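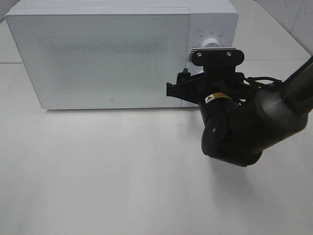 **Unit 4: Collecting demonstrations**

Notes by Hidayah Gunawan. Read before the lab session; bring your objections.

The usual pitch goes like this. Drive the arm through a task a few hundred times, record the joint positions and the video, train a policy on the pile, and the robot will do the task by itself. I'd like you to distrust every step of that sentence.

### What counts as an example?

Take the microwave task. The fixed view gives us the door, the panel and the arm, but the gripper body covers most of the lower panel and only a sliver of the second dial shows. If the label for an episode says "turned lower dial," what in the pixels supports it? Maybe the wrist angle. Maybe nothing. A policy can still score well by memorizing where the arm usually goes, and you won't find out until somebody slides the microwave over by the width of a hand.

Also look at the counter. White appliance, glossy white surface, soft reflections, bare foreground. Kitchens don't look like that. People call this a controlled setting, and fair enough, but then the claim has to be about controlled settings too.

### The Belay numbers

Cường Sầm's write-up of the Belay set reports that 7 of 8 test runs succeeded. Before you quote it, check:

- Who decided what a success was, and did they see the training episodes?
- Were failed demonstrations deleted? (In Belay they were. It's in a footnote.)
- How many operators? Belay had three, and one recorded around half of it.
- Was the start pose varied, or does every episode begin with the gripper in the same spot?

Eight runs is very few. One more failure and the headline drops to 75 percent.

### Rules for our own recording

1. Write the success test down before the first episode.
2. Keep failures and tag them.
3. Move the appliance between blocks and log the position.
4. Swap operators after every block.
5. If the part being touched is hidden, mark the episode "contact not visible." Don't guess.

### For next time

Read the Mekow report, section 3 only. The rest is mostly advertising. Come with one claim in it that the data can't support, and say what extra episodes would settle the matter.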